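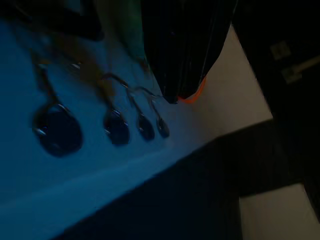 Sunday, July 26, 2020

Clengate rear-end case, crash reconstruction. Spent the morning on the speed estimate for the striking car (the Flemitz van). Brynhildur wants a draft before she talks to the client's attorney again, so this is where it stands.

Site measurements are Severino's, taken in February. He got two tire marks leading up to the point of impact, left one clear, right one faint and broken up past the storm drain. I used the left one only. His sketch puts the drain on the wrong side of the crosswalk, but the distances match the city drawing, so I fixed the sketch and left the numbers alone.

Friction: the surface was dry according to the police report. No drag test at the site. I ran it with a low and a high value and kept both results. The spread is wider than I like. The attorney will ask for one number and we should not give one.

Weights: van is 2,620 kg loaded, going by the delivery sheet from Lund. Driver's weight is not on the sheet. Leaving it out changes very little, but write it down in the report anyway so the other side doesn't find it first.

The event data from the van has a gap before the brake switch comes on. Sotine sent the download as a PDF again, no raw file. Asked for the raw file Friday, no answer yet. Page 12 has the brake and throttle table, the rest is mostly blank fields.

Phone records: one outgoing text shortly before the emergency call. The phone clock and the van clock are not tied to each other, so I can't say if he was typing while moving. Severino thinks the door camera at the bakery might give us a common time. He will call them.

Bench work: headlamp bulb from the struck car, tag 593, looked at under low power. Filament is stretched on one side. Took notes only, did not clean or move it. Back in the cabinet, log signed.

To do:

- raw file from Sotine
- rerun with the right-hand mark as a check
- ask Brynhildur if she wants the slope included (around 2 percent, downhill)
- relabel the old bulb box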